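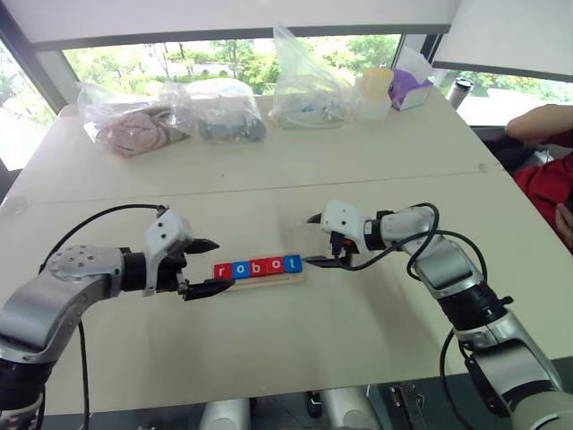 How to budget for a two-arm bench station

Most first budgets for a pair of robot arms are a price for two arms and a guess at everything else. The arms are the easy line. You ask for a quote and a number comes back. What follows is the order we work in at Notitz when a college or small workshop asks us to help plan a station, and it assumes you have never bought one before.

Step 1. Write down one task

Choose a single job the station must do from its first week and describe it in a sentence. Ours is usually a spelling job: lettered blocks go into a slotted wooden tray to make the word "robot". It costs next to nothing and it asks for most of the things a light assembly job asks for, such as picking up a small part, turning it the right way and putting it down against its neighbour.

Keep the sentence at the top of the spreadsheet. If an item does not help with the task, it goes on a second sheet called Later.

Step 2. Decide between one arm and two

A second arm nearly doubles the hardware cost and adds setup time. Buy it if the task needs one hand to hold while the other works, or if the work area is wider than one arm can cover comfortably. If you are unsure, buy one arm and a base with mounting points for both. Check that the supplier will still sell you a matching arm next year, and get that in writing.

Step 3. Price the table and the room

Measure the reach of the arms first and choose the table afterwards. You want a flat, plain top with space at the back for parts waiting their turn, and space at the side for a chair. If you join two tables, plan for the seam to fall away from the main work area.

Windows are worth a line of their own. Cameras cope badly with light that changes through the day, and blinds for a wide window cost us 298 at the Turnden site. We had not budgeted for them.

Step 4. Price the grippers separately

Ask whether the quoted arm includes a gripper. Often it does not. Then ask for these prices:

Spare finger sets
Replacement grip pads
Spare cables, in the length you will use
A wrist camera and its bracket

Fingers are consumables. Their tips touch the table, the tray and sometimes each other, and they get chipped.
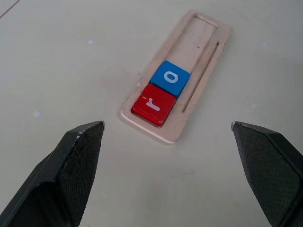
We allow 12 finger sets a year for a station in daily use, and order them in two batches so that a change of design does not leave us with a drawer full of the old sort. Pads go on the same order. If you have a 3D printer you may be able to make your own fingers, but put the material and somebody's hours in the budget all the same.

Step 5. Allow for fixtures and parts

The tray and blocks are a small line that people leave out. Ernlow cut our trays, and the last order came to 354 including delivery. Order more than you need. A slot that is slightly tight will have to be recut, and it is better to have a second tray to work with while you wait. Keep all the parts in labelled bags or boxes and buy a spare set of anything small enough to roll off a table.

Step 6. Add people's time

Someone has to sit beside the station while it is being set up, and for a good while afterwards. Biljana Ristić, who plans our installations, puts down 25 hours of staff time before the first useful session and will not sign a budget without it. Add half a day each month for cleaning, checking bolts and looking over the cables where they bend.

Step 7. Compare quotes line by line

Put each supplier in its own column and use your own list of items down the side – not theirs. Leave a blank where a quote says nothing. When we did this with Minami's quote, the arms were the cheapest of the lot, but training and the controller stand were both blank. Ring up and fill in the blanks before you compare totals.

Ask about delivery dates on the same call. Many suppliers slow down in August, and an arm that arrives on a Friday with no one booked to unpack it will sit in the corridor until the next week.

Step 8. Split the order

Order the table, blinds and fixtures first, then the arms, then the spares once you have run the task for a month. Keep the Later sheet and go through it again at that point. Half of ours was crossed out.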